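Marnville door fault

The Marnville door fault was a failure in the Zokach control software for two-armed home robots, logged 4/16/21 during simulated trials by Trelel. The robot had to carry an object across a room to a closed door. In 169 of 2,000 runs it stopped at the door and held its grip, no error raised. Cause was traced to the grip check, wich timed out without telling the arm planner.

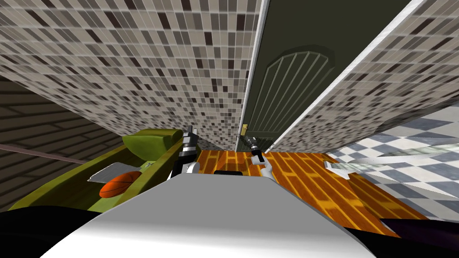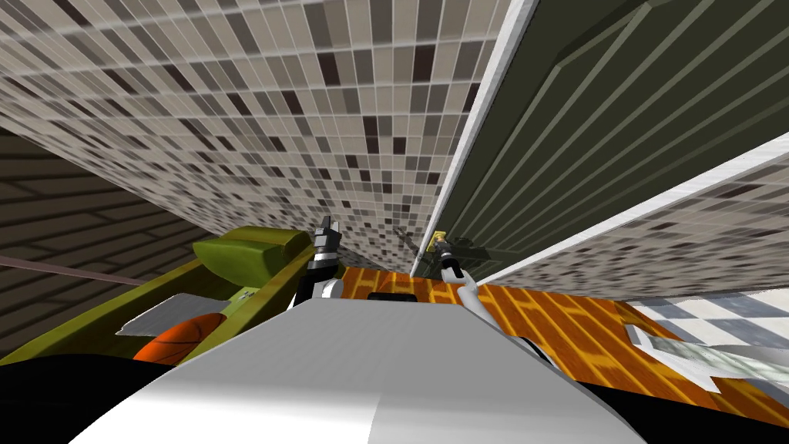
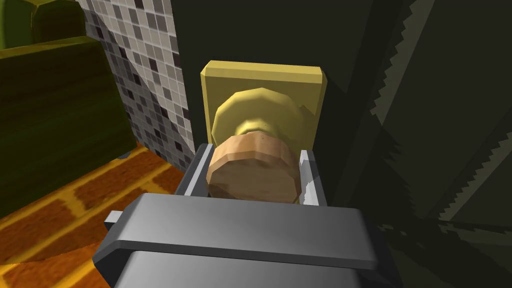
Simulated room with green door, Zokach door trials.

Rated a safety matter. A real arm stalled in a doorway can block the way out, or pinch a hand. Sæther, the firm licensing the software, held back its February release. Patch added a 2 second limit and a forced stop. Re-run of 200 trials, no stalls logged. Wet floor cases not tested yet. See also: Grip check, Safe stop, Trelel simulaton rooms.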